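메코넨 3760 습식 청소기, 한 계절 사용 후기
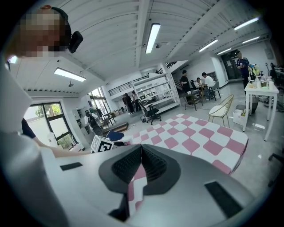

테레스브리지 공유공간 | 시설운영팀

공유 200 댓글 7

메코넨 3760은 물을 뿌리고 솔로 문지른 다음 오수를 빨아들이는 소형 습식 청소기다. 의자 방석, 소파, 카펫, 바닥 매트처럼 떼어 내서 빨기 어려운 것에 쓴다. 우리 팀은 그동안 드론다누라의 스팀 청소기를 썼는데, 손잡이 스위치가 두 번째로 고장 나면서 수리를 포기하고 방식이 다른 제품으로 바꿨다. 구입은 늦봄에 했고 이 글은 10월에 쓴다. 제품은 팀 예산으로 샀다. 판매처인 그러드빌에서 받은 것은 주문하면 누구에게나 주는 세제 견본 한 병뿐이다.

쓰는 환경부터 적는다. 우리가 관리하는 면적 중에 천으로 덮인 것은 생각보다 많다. 로비 소파, 회의실 의자, 복도 카펫, 강의실 뒤쪽 방석, 좌식으로 쓰는 방의 매트가 있다. 대청소는 외부 업체가 분기마다 한 번 하고, 그 사이에 생기는 얼룩은 우리가 처리한다. 얼룩의 대부분은 커피이고 그다음이 볼펜, 그다음이 정체를 알 수 없는 것이다. 가정에서 쓰는 경우와는 빈도가 다르다는 점을 감안하고 읽으면 된다.

구성품

본체, 호스, 넓은 솔 노즐, 틈새 노즐, 노즐 세척용 받침, 설명서가 들어 있다. 넓은 솔 노즐은 손바닥 정도 폭이고 투명 창이 있어서 빨려 올라오는 물의 색이 보인다. 이 창은 꽤 쓸모가 있다. 물이 맑아지면 그만하면 된다. 처음 쓰는 사람에게 설명할 때도 "창으로 올라오는 물이 맑아질 때까지"라고만 하면 대체로 알아듣는다.

틈새 노즐은 소파 등받이와 좌판 사이에 넣으려고 만든 것 같은데 끝이 두꺼워서 깊이 들어가지 않는다. 우리 로비 소파에는 절반쯤 들어가다 걸린다. 결국 틈새는 마른 청소기로 먼저 빨고, 얼룩이 있으면 천에 세제를 묻혀 닦는다. 이 노즐은 지금 서랍에 있다.

노즐 세척용 받침은 처음에 용도를 몰라서 버릴 뻔했다. 물을 조금 붓고 노즐을 끼운 채 작동시키면 호스 안쪽까지 헹궈진다. 설명서 뒤쪽에 그림으로만 나와 있다.

물통과 세제

정수통과 오수통이 양쪽에 따로 달려 있다. 둘 다 위로 들어 올려 빼는 방식이고, 손잡이가 접히기 때문에 한 손으로 옮길 수 있다. 정수통에는 눈금이 두 줄 있는데 아래쪽이 세제, 위쪽이 물이다. 눈금이 통과 같은 색으로 양각되어 있어 잘 안 보인다. 우리는 유성펜으로 선을 덧그렸다. 몇 번 씻으니 지워져서 다시 그렸고, 지금은 가는 테이프를 붙여 두었다.

오수통 안에는 부표가 있어서 물이 차면 흡입이 멈춘다. 기능 자체는 잘 작동한다. 다만 거품이 많으면 물이 다 차지 않았는데도 부표가 올라가 멈추는 일이 있다. 세제를 권장량보다 많이 넣으면 거의 매번 그렇다. 처음 한 달 동안 "고장 났다"는 연락을 여러 번 받았는데 가 보면 전부 거품이었다. 세제를 줄이거나 소포제를 조금 넣으면 해결된다.

정품 세제는 한 병에 200ml이다. 향이 강한 편이고 환기가 안 되는 방에서는 한나절 정도 남는다. 세정력은 좋다. 같은 회사의 무향 제품도 있는데 재고가 자주 떨어진다. 설명서에는 정품 세제만 쓰라고 되어 있다. 우리도 보증 기간 동안은 그렇게 하고 있고, 타사 세제와 비교한 내용은 이 글에 없다.

물 온도는 설명서에 미지근한 물이라고만 나와 있다. 본체에 가열 기능은 없다. 드론다누라 스팀 청소기를 오래 썼던 직원들은 이 점을 아쉬워한다. 스팀은 기름때가 금방 풀리지만, 의자 천 중에는 열을 받으면 결이 눌리는 것이 있어서 우리는 예전에 회의실 의자 하나를 못 쓰게 만든 적이 있다. 그 뒤로 열이 없는 쪽을 찾았기 때문에 나는 단점으로 보지 않는다.

얼룩별 결과

커피. 당일 얼룩은 거의 다 빠진다. 물을 뿌리고 잠시 두었다가 솔질을 하고 빨아들이는 과정을 두 번 반복하면 된다. 우유가 들어간 커피는 색이 빠져도 냄새가 남을 수 있어서 맹물로 한 번 더 한다. 하루 이상 지난 얼룩은 가장자리에 테가 남는다. 이 테는 얼룩보다 넓게 물을 뿌려서 경계를 흐려야 없어지는데, 그러면 말리는 데 시간이 더 걸린다.

볼펜. 기대하지 않는 것이 좋다. 솔질을 하면 번진다. 알코올을 묻힌 천으로 두드려 최대한 옮겨 내고, 남은 세제기와 알코올을 3760으로 헹궈 내는 식으로만 쓴다. 밝은 색 천에서는 그래도 흔적이 남았다.

진흙. 마른 다음에 털고 시작해야 한다. 젖은 진흙에 바로 쓰면 오수통 바닥에 흙이 가라앉고 호스가 막힌다. 장마철에 현관 쪽 카펫을 급하게 청소하다가 한 번 막혔고, 호스를 분리해서 물을 거꾸로 흘려 뚫었다. 호스 분리에는 십자드라이버가 필요하다. 손으로 돌려 빼는 구조였으면 좋았을 것이다.

음식 기름. 정품 세제로 어느 정도 빠지지만 한 번에 되지는 않는다. 중성세제를 소량 발라 손솔로 먼저 문지르고 나서 쓰면 낫다. 이때 중성세제를 많이 쓰면 앞에서 말한 거품 문제가 생긴다.

음료수. 단 음료는 색보다 끈적임이 문제인데 이 부분은 매우 잘 된다. 물을 충분히 쓰고 바로 빨아들이는 방식이라 걸레질과는 차이가 크다. 탄산음료를 쏟은 강의실 방석은 한 번 처리한 뒤 다시 손댈 일이 없었다.

오래된 얼룩. 언제 생겼는지 모르는 회색 얼룩은 옅어지는 정도다. 로비 소파 팔걸이가 전체적으로 어두워져 있었는데 청소한 자리만 밝아져서 오히려 눈에 띄게 되었다. 결국 팔걸이 전체를 다 했다. 넓은 면을 고르게 하려면 노즐을 일정한 속도로 당겨야 하고, 팔이 아프다. 부분 얼룩용 제품이라는 것을 염두에 두어야 한다.

매트와 좌식 공간

좌식 공간에는 낮은 단 위에 분홍색과 흰색 체크 매트를 깔아 둔 방도 있다. 밝은 색이 섞인 매트는 얼룩이 빨리 보이기 때문에 대응도 빨라진다. 이런 곳에서는 본체를 바닥에 두고 호스만 올려서 작업한다. 본체 바닥에 고무발이 있지만 물통을 끼웠다 뺄 때 물방울이 떨어지므로, 본체 밑에 수건을 깔아 두는 것이 낫다.

매트를 청소할 때 한 가지 주의할 점은 이음매다. 어떤 매트든 이음매로 물이 들어가면 노즐로는 빨려 나오지 않는다. 우리는 이음매 근처에서는 분사를 하지 않고 적신 천으로 닦은 다음 흡입만 한다. 분사 버튼이 손잡이 안쪽에 따로 있어서 누르지 않으면 흡입만 되므로 이런 식으로 나누어 쓰기는 쉽다. 작업 후에는 매트를 들어 밑면이 젖지 않았는지 확인한다. 한 번은 이 확인을 건너뛰었다가 다음 날 냄새가 나서 전부 걷어 말렸다.

털이 긴 러그에는 권하지 않는다. 솔에 털이 감기고, 빨아들이는 힘이 바닥까지 가지 않는다. 털이 짧은 카펫은 괜찮다.

건조 시간

설명서에는 통풍이 되면 몇 시간 안에 마른다고 되어 있다. 여름에 창을 열고 선풍기를 틀었을 때 회의실 의자는 점심에 청소해서 퇴근 전에 앉을 수 있었다. 장마철에는 다음 날까지 갔다. 방석처럼 속이 두꺼운 것은 겉이 말라도 속에 물기가 있어서, 손바닥으로 눌러 보고 차가우면 더 말린다.

건조 시간을 줄이는 가장 확실한 방법은 흡입을 여러 번 하는 것이다. 분사 한 번에 흡입 세 번 정도가 적당했다. 급한 사람일수록 분사를 많이 하고 흡입을 대충 하는데 결과는 반대로 나온다. 우리는 보관함 문 안쪽에 "뿌리기 한 번, 빨기 세 번"이라고 써 붙였다.

소음과 전원

시끄럽다. 일반 청소기의 강 모드와 비슷하거나 조금 더 크다고 느낀다. 옆방에서 회의 중이면 쓸 수 없다. 소리가 높은 쪽이라 문을 닫아도 들린다. 그래서 얼룩이 생긴 직후에 바로 쓰지 못하는 경우가 있고, 그럴 때는 젖은 천을 덮어 두었다가 회의가 끝나면 처리한다.

전원선은 7미터이다. 같은 급의 제품 중에서는 긴 편이고, 우리 건물에서는 복도 중간을 빼고 연장선 없이 다 닿는다. 선을 감는 장치는 없고 본체 뒤에 있는 걸이에 손으로 감는다. 걸이가 작아서 다 감으면 선이 불룩하게 튀어나온다. 우리는 벨크로 끈을 따로 달았다.

호스는 전원선에 비하면 짧다. 소파 하나를 청소하는 동안 본체를 두세 번 옮기게 된다. 바퀴가 없으므로 들어서 옮겨야 하고, 정수통이 가득 찼을 때는 무겁다. 허리가 좋지 않은 직원은 물을 반만 채워 쓴다.

관리

쓰고 나서 할 일이 많은 제품이다. 오수통을 비우고 헹구고, 노즐을 분리해 솔에 낀 것을 빼고, 받침으로 호스를 헹구고, 전부 말려야 한다. 이 과정을 빼먹으면 냄새가 난다. 여름에는 하루만 지나도 난다. 우리 팀에서는 사용보다 뒷정리가 더 자주 문제가 되었다. 쓴 사람이 급히 다른 일로 가면서 오수통을 그대로 두는 것이다.

지금은 보관함에 기록지를 두고 쓴 사람이 이름과 비운 시각을 적는다. 이 기록지는 버넌 멜닉이 만들었다. 칸이 지나치게 많아서 처음에는 잘 안 썼고, 칸을 두 개로 줄인 뒤부터 다들 쓴다. 청소 후에는 통 뚜껑을 열어서 보관한다. 보관함 문도 살짝 열어 둔다.

솔은 석 달쯤 되니 끝이 벌어지기 시작했다. 아직 쓸 수는 있지만 올해 안에는 갈아야 할 것 같다. 솔만 따로 팔지 않고 노즐 전체를 사야 한다. 그러드빌에 문의했더니 솔만 공급할 계획은 현재 없다는 답을 받았다. 노즐 가격이 싸지 않아서 이 부분은 불만이다.

오수통의 고무 패킹은 한 번 빠졌다. 씻으면서 빠진 것을 모르고 끼웠더니 흡입력이 눈에 띄게 떨어졌다. 하수구에 흘려보내지 않은 것이 다행이었다. 흡입이 약하다고 느껴지면 패킹, 노즐 결합부, 호스 순서로 확인하면 된다. 모터 문제였던 적은 아직 없다.

고장과 수리

수리를 맡긴 적은 한 번 있다. 분사 버튼이 눌린 채로 돌아오지 않아서 물이 계속 나왔다. 보증 기간 안이어서 손잡이 부분을 무상으로 교체받았고, 접수에서 회수까지 두 주가 걸렸다. 그동안 대체품은 주지 않았다. 대여를 요청했지만 업무용 계약에만 해당된다고 했다. 교체 후에는 같은 증상이 없다.

드론다누라 제품은 두 번 고장 났을 때 모두 유상이었으니 그에 비하면 낫다. 다만 메코넨 쪽은 상담 전화가 오후에는 잘 연결되지 않는다. 오전에 거는 것이 좋다.

메코넨 300과의 차이

구입 전에 하위 모델인 메코넨 300도 빌려서 써 보았다. 300은 물통이 작고 가벼우며 소리도 조금 작다. 승용차 좌석이나 집 소파 정도라면 300으로 충분하다고 본다. 우리처럼 한 번에 의자를 여러 개 처리하면 물을 갈러 가는 횟수가 많아진다. 청소도구실이 복도 끝에 있기 때문에 이 차이가 컸다.

흡입력은 3760이 확실히 세다. 같은 방석에 써 보고 휴지로 눌러 보았을 때 300 쪽이 더 많이 묻어났다. 노즐은 서로 호환되지 않는다. 결합부 모양은 비슷한데 홈 위치가 달라서 억지로 끼우면 걸린다. 두 모델을 함께 쓸 생각이라면 표시를 해 두는 것이 좋다. 세제는 같은 것을 쓴다.

정리

좋은 점: 당일 얼룩에 강하다. 노즐 창이 투명하다. 전원선이 길다. 분사와 흡입을 따로 쓸 수 있다.

아쉬운 점: 소음이 크다. 호스가 짧고 바퀴가 없다. 물통 눈금이 안 보인다. 솔만 교체할 수 없다. 틈새 노즐은 거의 쓸모가 없다. 뒷정리에 손이 많이 간다.

우리 팀에서는 계속 쓸 예정이다. 외부 업체를 부르는 횟수는 줄지 않았지만, 그 사이에 방석이나 의자를 빼서 창고에 넣어 두는 일은 많이 줄었다. 집에서 한 달에 한두 번 쓸 사람에게는 크고 시끄러운 제품이고, 그런 경우에는 300을 먼저 보라고 하겠다. 사무실이나 강의실처럼 천 의자가 많은 곳이면서 뒷정리를 맡을 사람이 정해져 있다면 3760이 맞는다.

겨울에는 난방 때문에 실내가 건조해서 마르는 시간이 달라질 것이다. 노즐을 교체하게 되면 그때 내용을 덧붙인다.

공유 200 댓글 7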